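Subject: Re: [storage-procure] Driltitz vault RFP, question 4

Going through the draft responses again. Samarakoon and Olley both quote a flat annual fee per shelf, but they measure a shelf differently. Olley counts the full bay. Samarakoon counts usable depth only, so the two fees can't go in the same column until one is converted.

Floka left the insurance line blank. I have written to them and asked for a figure before the September call.
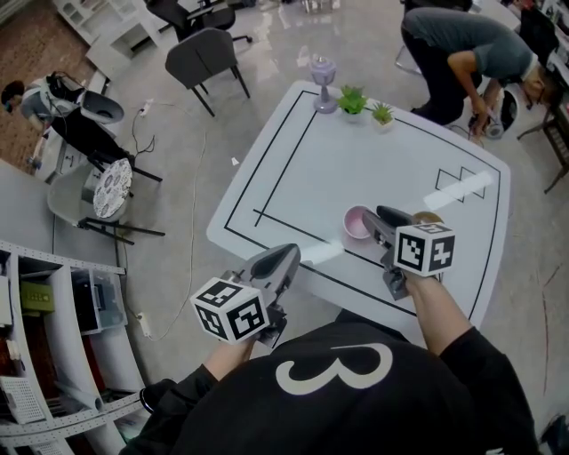

Eldana Assefa wrote:
> Does the 80 percent occupancy floor apply from the first month?
> If so, the county pays for space it has no metal to fill. I would
> want 50 percent for the first 2 years.

It applies from the first month as drafted. Section 4 lets us change it by addendum, provided all bidders get the same text on the same day. I can circulate wording, but Olley priced on the higher floor and will probably ask to resubmit.

Still open: who pays for the assay when a bar is moved between sites. The draft says "the depositor" in one place and "the operator" in another. I prefer the operator. Please reply on list if you disagree.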